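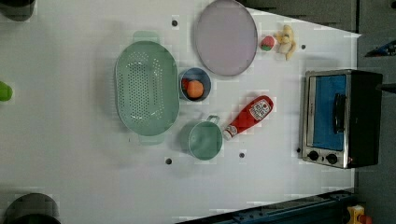 Maja Wieczorek nous a écrit après deux semaines d'essai que la prise en main lui avait demandé moins d'une heure, mais qu'elle aurait voulu trouver plus tôt dans la notice le réglage de l'effort de serrage en mode manuel. Il figure maintenant en page 9.

Poste de démonstration Roman 2

Référence : 2870
Fabricant : Hollum, atelier de Konelberg

Le Roman 2 sert à enregistrer des gestes de manipulation pour l'apprentissage d'un bras robotisé. L'opérateur montre la tâche de deux façons : en guidant le bras à la main, ou à distance depuis la manette. Les deux modes produisent le même format de fichier et peuvent alterner dans une même session.

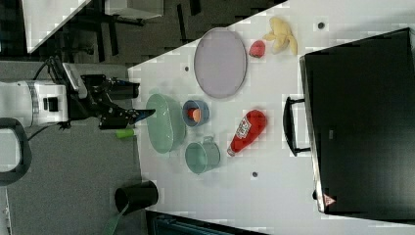
Bras blanc et pince à mors parallèles, module caméra monté près du poignet.

Guidage manuel
Une pression sur la poignée libère les articulations. Le bras compense son propre poids et suit la main. L'enregistrement démarre à la première fermeture de la pince ou sur commande au pied.

Commande à distance
La manette reprend les déplacements et l'ouverture de la pince. Trois vitesses sont proposées. La plus lente convient aux objets souples et aux récipients légers.

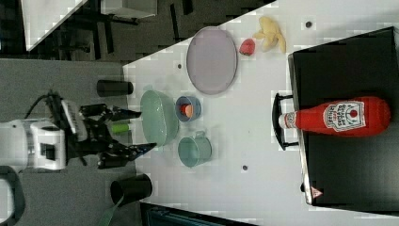

Le choix des objets reste libre et le poste est livré sans accessoires. Nous conseillons de commencer par des tâches courtes, avec un seul objet à déplacer, puis de varier les positions de départ d'un essai à l'autre. Une bouteille de ketchup couchée sur le dessus d'un four ne se saisit pas comme un bol posé devant la pince : la hauteur d'approche change, l'orientation des doigts aussi. Il faut enregistrer les deux cas séparément et leur donner des noms distincts.

Contenu de la livraison
Bras avec pince à deux doigts
Manette et commande au pied
2 modules caméra avec supports
Logiciel d'enregistrement Akville, licence pour un poste
Notice en français et en anglais

La table n'est pas comprise. Prévoir un plateau rigide et un éclairage constant pendant toute la session.

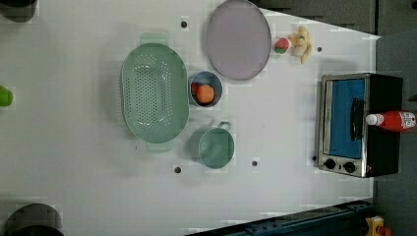 Vue de dessus du plateau, avec passoire, casserole et mini-four.

Entretien
Essuyer les doigts de la pince avec un chiffon sec. Refaire l'étalonnage des caméras après tout déplacement d'un support.

Devis et délais : Igor Szewczyk, service commercial
Assistance technique : Lena Walczak

Fiche mise à jour le 17/08/2022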